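Kinosetti Brings Free Bookkeeping Evenings to Small Shops and Home Businesses

21 Nov 2025

Kinosetti, a bookkeeping and payroll office serving small businesses, announces today that its program of free evening classes will continue for a second year and will open in two new towns, Arora and Iyengar. The first classes in the new towns will start in March. Registration is open now, and there is no fee for the course or for the printed materials.

The program is called Esus. It teaches owners of very small businesses how to keep their records in order during the whole year, so that the tax season does not become a time of fear for them. The participants are bakers, tailors, hair stylists, piano teachers, owners of food trucks and many others who work alone or with one or two helpers. Most of them have never had a lesson in bookkeeping before they come to us.

In its first year the program received 228 applications, and 142 people finished the full course. The course has 8 evening meetings, each of them two hours long. Participants bring their own papers, and the teacher works with these papers and not with ready exercises from a textbook.

"Many people come to the first evening with a plastic bag full of receipts, and they are ashamed of it," said Vimala Hegde, director of the program. "I tell them that I also started with such a bag, when I had my small shop for curtains. The receipts in the bag are already half of the work. We only have to put them in order by date, and after this the rest becomes much easier."

The course begins with the calendar. In the first meeting every participant writes down the dates on which something must be paid or filed in the next twelve months: sales tax, estimated tax, rent, insurance, license renewals. Only after this list is ready does the class move on to income and expenses. Teachers have noticed in the first year that late fees are a bigger problem for the participants than mistakes in the numbers, and for this reason the date list was moved from the fifth meeting to the first one.
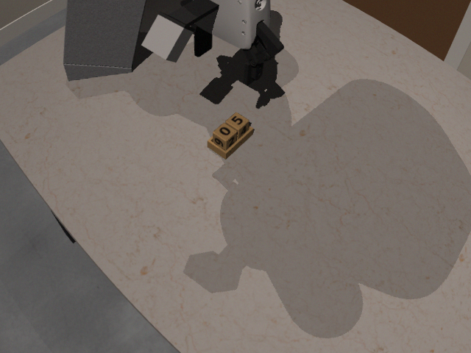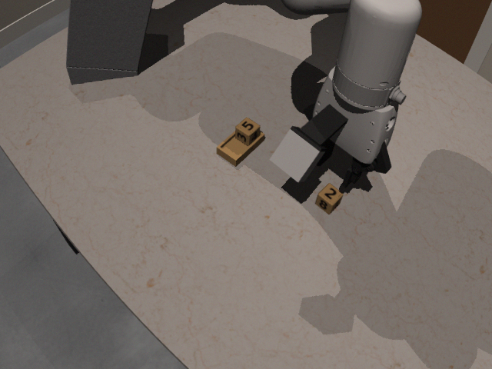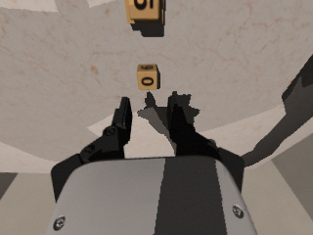

Number cubes on a stone-patterned tabletop.

Other changes were also made after the comments of the participants. The meeting about payroll is now optional, as many of the owners have no employees and do not plan to hire. In its place they can choose an evening about prices, where they learn how to calculate the real cost of one hour of their work. The evening about bank accounts was made longer. It explains step by step how to separate the money of the household from the money of the business, including what to do when the two were mixed for many years.

Spreadsheets are used in the last three meetings, but they are not required. A participant who prefers a paper ledger may keep a paper ledger until the end of the course. Kinosetti gives each person a ledger book and a folder with twelve pockets, one for every month.

"We do not sell anything in these evenings," Hegde said. "Some people later become clients of our office, and we are glad about it, but most of them do not need us after the course. They can do it by themselves, and they call me only when a strange letter comes in the mail."

Classes in Arora will be held in the public library, in the reading room on the second floor. Classes in Iyengar will be held in the adult education center beside the post office. Both places can be reached by bus and have an elevator. Parents may bring school-age children, who can do their homework in the next room.

To register, applicants should fill out the short form on the website of Kinosetti or come in person to the office during opening hours. The form asks for the type of business, the number of employees and the preferred town. No financial documents are needed for the registration. Applicants who do not receive a place in March will be put on the list for the next course and do not have to apply again.

Accountants and experienced bookkeepers who wish to teach one or more evenings are also invited to write to the program. Teachers are paid for their time and receive the course plan in advance.

Media contact: Vimala Hegde, Esus program, Kinosetti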